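Play kitchen talk, speaker notes, Sunday session

OK, mic check, water, slow down. I always rush the start.

Open with the bin. Everybody in this room has one: the big tub where the play food goes to die. Ask for hands, who has dumped theirs out in the last month? (Wait for the laugh. If no laugh, move on fast.)

My tub at home had 70 pieces in it when I finally tipped it over, and my kid was using maybe the same handful every single day. So the whole talk is really about putting less out. A plate, a cup, something with holes in it, a bit of fruit. I got the idea at a Geveck playgroup in May and I've been a pain about it ever since!

Next three slides, click through slowly, let people look. 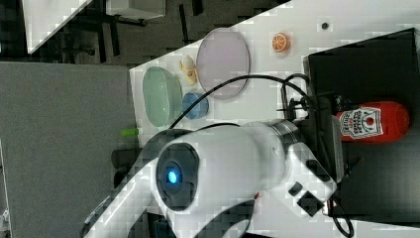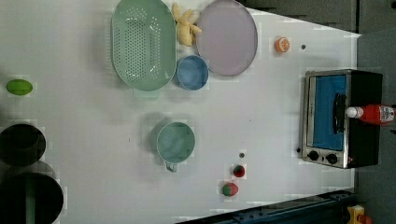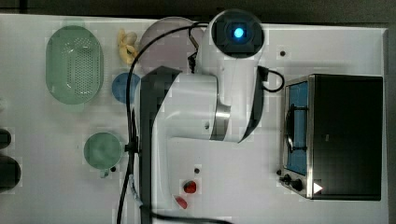
So, money. You don't need the 2000 piece mega set, please don't. I got nearly all of mine from the swap shelf at Brongate, plus one box from Ititz that I split with a neighbor. Spent around 30 dollars all in.

Then swapping. I put out a small batch, leave it a week or two, and trade a couple of things. Keep the favorite cup though, oh boy, keep the favorite cup. I learned that one the loud way.

Skip the washing part if we're past the half hour. If there's time: warm soapy water, towel, done.

Questions. Someone will ask about storage, so mention the shallow trays from Addo. Handouts are by the door.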